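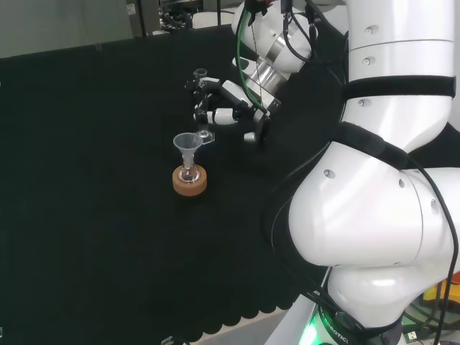 Zollel Grasp Planner
Motion planning and hand control software for multi-fingered robotic hands

Porell Automation, Midbridge

Zollel is a software package for laboratories that use one or two robot arms with a multi-fingered hand. It calculates how the fingers should hold an object, how the arm should bring it to the work place, and how the hand should release it. We developed it for small and transparent objects, such as glassware, which are difficult for most perception systems and easy to break.

The package runs on a normal Linux workstation. A graphics card is recommended for the perception module, but the planner itself does not need it.

What is included

Zollel Core. The planner for arm and fingers together. Many tools plan the arm first and the fingers after, and the result is often a hand that arrives at the correct place with a wrong wrist angle. Core solves both in the same step. The library has 2159 grasps, prepared and tested in our workshop, and you can add your own with the grasp editor.

Zollel View. Perception for clear plastic and glass. It estimates the rim and the axis of an open vessel from color images, and it does not need depth data on the glass surface. For best results use a dark matte cloth on the table. Strong light from one side only will reduce the quality of the estimation.

Zollel Touch. Control of the finger force during the contact. The limit is set for each finger separately. If one finger loses contact, the others do not close more until the controller has checked the position of the object.

Ejigu. Our recording and replay tool, which can be also bought alone. It saves the joint positions, the camera images and the finger forces with one common clock. You can replay a run in the simulator, stop at any moment and change the plan from that point.

Working with two arms

The license for two arms includes shared collision checking. Both arms are planned in the same model, with the straps and the cable bundles as soft zones around the links. The size of the soft zones can be changed in the configuration file. Please measure your cables with the elbow fully bent, because in this position they stand out the most. When you change the cable routing, the zones must be measured again.

Technical data

Control cycle of Zollel Touch: 2 ms
Maximum number of controlled finger joints: 20
Arms per license: one or 2
Interfaces: Ethernet, USB
Programming: Python and C++
Operating system: Linux, 64 bit
Item number, license for two arms: 1342

What you need to have

The arm controller must accept joint position commands from an external computer. Zollel does not replace the safety functions of your robot, and the emergency stop must stay connected directly to the controller. Before the first run, the camera has to be calibrated to the base of each arm. The calibration board is supplied as a file for printing. Please print it without scaling and fix it on a flat plate.

Updates and support

The price includes updates and support by email for the first year. After this you can continue to use the last version that you received, without time limit. Files from Ejigu can be attached to a support request, and it helps us very much if the run contains also the moments before the error.

Training is given by Iker Pacheco, in Midbridge or online. The online course takes place on Wednesday afternoon. For questions about compatibility with your hand model, or for a trial license, please write to Ainhoa Montes in the sales office and indicate the model of the arm, the model of the hand and the version of the controller.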